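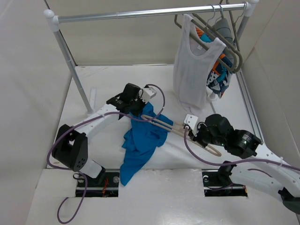

Two arms, one hanger, one blue cloth. Open day at Rutbridge.

Posted by cloder_fan, 22 Sep 2019

Hello all. I went to the open day at Rutbridge and I want to share my impression. The demonstration was putting clothes on hangers. The right arm holds the hanger and the left one works at the cloth. I stayed 32 minutes and I did not get bored. Did anybody else go?

pegbag49
I was there in the morning. Very slow, I must say. My daughter hangs a shirt in the time this machine needs to think about it.

cloder_fan
Slow, yes. But cloth is difficult, it has a different shape each time. I work with metal parts and I would not like to change.

Povow
I don't agree it was so good. The rail has a few clothes on it, the white tank top in front and something with many colours behind. I asked if the arms hung these and the lady answered "some of them". What does it mean, some?

pegbag49
It means some :)

Povow
Then they should write it on the board. People came far for this, I drove from Cloder.

hemline_k
A question for those who saw it: do the purple cables not catch on the clothes? In the photo one goes in a loop over the top of the cloth. In our laundry we do roughly 400 pieces in a shift and I would worry for this first.

cloder_fan
I did not see it catch while I was there, but I can't speak for the whole day. They do another demonstration in October, I will ask them about the cables and write the answer in this thread.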